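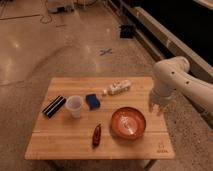
Page 15 of 334

Craft Room and Play Table Talk — Butcher block tops: oil, wax or leave it alone?

bernevmont_bev wrote:
June 25, 2018
Hello all, I've been reading along for ages and have finally got up the nerve to post. Our play table is the light-coloured strip timber one, and it lives on the concrete in the family room where the little ones do their water play and pretend cooking (hence the sponge and the cup, and the coppery bowl that used to hold my keys until it was claimed for soup). We've had it since January and I've never put a single thing on it. My sister-in-law says I'm mad and that it'll be ruined by Christmas. My neighbour says the factory finish is fine and to stop fussing. I don't want anything on there that I'd worry about if a small person licked it, and believe me, they do lick it. What does everyone use?

Grollitik wrote:
Welcome Bev! Lovely to have you posting at last. I'm firmly in the oil camp. Food grade mineral oil from the chemist, a generous slosh on an old T-shirt, leave it overnight and wipe off what hasn't soaked in. I do ours at the start of each school term so I don't forget. Ours had gone a bit grey and thirsty around the spot where the paint water always lands, and two coats brought the colour back beautifully. One thing I'd ask first is whether yours has a lacquer on it already. Put a drop of water on it and see if it beads up. If it just sits there, the oil won't go in and you'll have a sticky table and sticky children.

old_shed_radio wrote:
I'll be the grump and disagree with Grollitik, with affection. Oil on a kids' table is a job you sign up for forever. I did ours with a hardwax oil, sanded back with 300 grit between coats, and haven't touched it in over two years. It costs more up front and you do have to keep everybody off it while it cures, so pick a week when you're going to the grandparents'. The Vallow tin I used did the table and both stools with some left in the bottom, which I've been saving for a shelf I still haven't built.

Grollitik wrote:
Two years! All right, I'm a little jealous. But didn't you find it went patchy where you had to fix a scratch? With mineral oil I just rub a bit more on and it blends in.

old_shed_radio wrote:
A little patchy, yes, if you get your nose down to it. I don't, as a rule.

teapot_and_twine wrote:
Can I ask about the line running across the top, Bev? I can see it faintly in your photo, left to right, a fair way toward the front. If that's a join I'd want to know whether it's tight before you put water anywhere near it. We had one open up on us, and crumbs and Play-Doh got down in there and I spent an entire evening with a toothpick and a cup of tea that went cold. Run a fingernail along it. And love the little red chili, by the way! We had a whole basket of pretend veg once and the chili was the only one that survived the dog.

bernevmont_bev wrote:
Oh, the chili is a great favourite, it goes in everything including the bath. I've just been and done the fingernail test and I can feel it ever so slightly in one spot, but nothing catches. I did the water drop too and it soaked in after a few minutes, so I suppose that means no lacquer? There's a maker's stamp in the corner but it's too worn for me to make out, so I can't look it up.

Grollitik wrote:
Soaked in means it's bare or close to it. Oil away!

old_shed_radio wrote:
Or wax it! Give it a light sand first either way, with the grain. Don't go as fine as 600 or it'll polish up and won't take the finish.

teapot_and_twine wrote:
Do the underside as well, whichever you choose. Ó Gríofa in the timber thread explained it to me — finish only the top and the boards can cup. I hadn't done ours, and I did wonder why the marbles all rolled to the middle.

bernevmont_bev wrote:
The underside! Right, I'll need help flipping it. I think I'll try the mineral oil first and keep the wax for when I lose patience. Will report back once it's had its first coat.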